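3.2 Workstation and layout of the tower

The teardown study was carried out on used desktop towers bought as a single lot from Stelby, a reseller of office equipment. All of them came from offices that had replaced their machines at the end of a lease. The lot was stored in the Gundura building and brought to the bench one tower at a time. Chaimae Cherkaoui prepared each tower by removing the side panel and laying the case flat, so that the board faced up. Stavros Gavalas kept the log and entered the state of each machine before any part was taken out.

We chose a tower in which the main parts can be reached from one side. The board takes up the middle of the case, with the processor socket between two banks of memory slots. The power supply lies along one edge, behind its label, and the drive cage stands on the side away from the rear connectors. A person at the bench can see nearly every part that matters for reuse without turning the case over. The exceptions are the cables that pass behind the drive cage, and these were traced by hand.

Processors were handled apart from the rest of the machine. The contact field of an open socket is easy to damage, and a single bent contact can make the board worthless for resale. For this reason the retention frame and lever were checked by eye before each step, and no tool was laid inside the case while the socket was open. Figure 3 shows one tower at the bench.

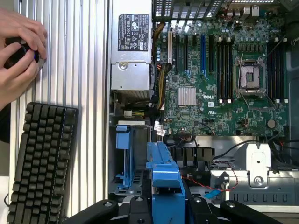
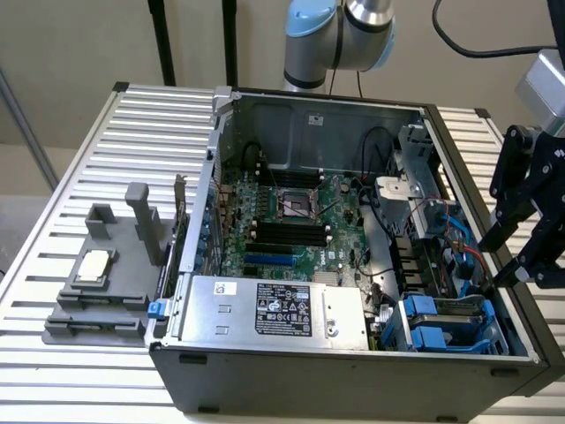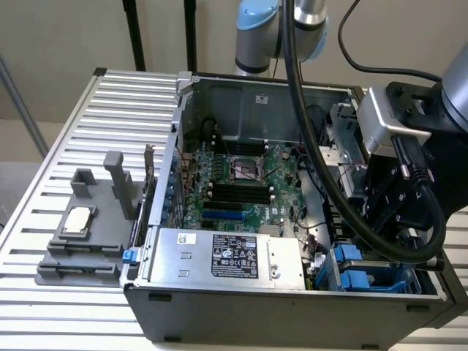
Figure 3. Tower on the bench with the side panel off and the processor socket empty. The second view also shows a processor in a gray holder beside the case.

The bench top is ribbed metal. We found the grooves useful for keeping small screws from rolling to the floor, but screws that fell into them were slow to pick out, and a shallow tray was added in October. Cases were placed directly on the ribs with no mat. The weight of the power supply kept them steady in most steps, and clamps were used only for removing the drive cage.

Each part was given a code in the Plirkemum parts list, which separates items fit for direct reuse from items fit only for material recovery. The list used in this study has 418 entries. Memory modules, drives and processors were coded one by one. Cables were coded as a set, as their resale value did not justify separate entries. Power supplies were coded from the printed label and then tested under load for 20 minutes. A supply that shut down during the test was moved to recovery without a second try.

We did not clean the boards before inspection. An earlier trial at the Rozīte site had shown that brushing the chipset heatsink could loosen its clip, which then had to be logged as a fault of our own making. Dust was instead noted on a scale from 0 to 3 and left in place until the inspection was finished.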